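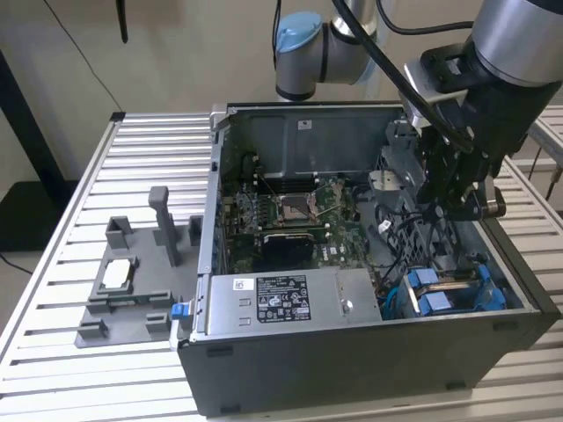
19/05/2020

Public astronomy lectures at Garnard College moved online in April, and the college must now decide whether they should stay there. The Office of Public Programs believes that the online series deserves a permanent place on the calendar, alongside the talks held at the Brerkow Observatory.

The observatory lecture room seats 100 people. Our first online talk, on the icy moons of Jupiter, drew 152. Many wrote from towns more than an hour's drive from campus, and several told us they had never attended a college event of any kind.
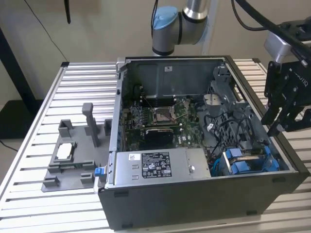 *Desktop computer with the side panel removed.*

Attendance alone does not settle the question. A lecture on the outer planets loses something when the audience cannot step outside afterward and find Jupiter for itself. Questions typed into a box tend to be shorter and more cautious than those asked aloud, and younger children drift away after around 8 minutes. Faculty speakers have raised each of these concerns, and the college should take them seriously.
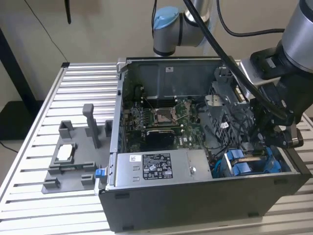 *Inside the tower: motherboard, memory slots and an open processor socket.*

They are arguments for keeping the observatory nights. They do not justify closing the online series to residents of Mengal or Zenmont who have no practical way to reach us on a winter evening. A public college owes those residents the same access to its scientists that it offers its neighbors.
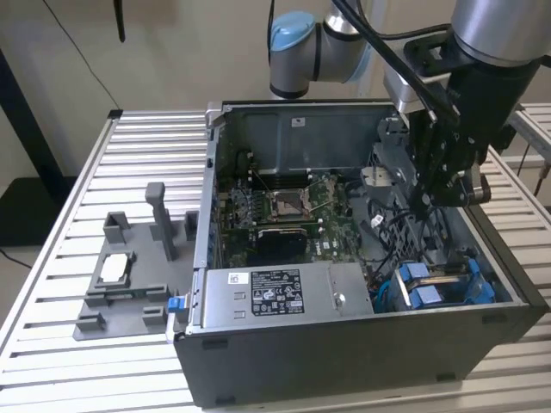

## What the college should do

We recommend that 3 lectures each semester be given online, with live captions and a recording kept on the college website. The remaining talks should return to Brerkow when the building reopens. Speakers should receive service credit for either format, and the cost of captioning should be carried in the regular program budget.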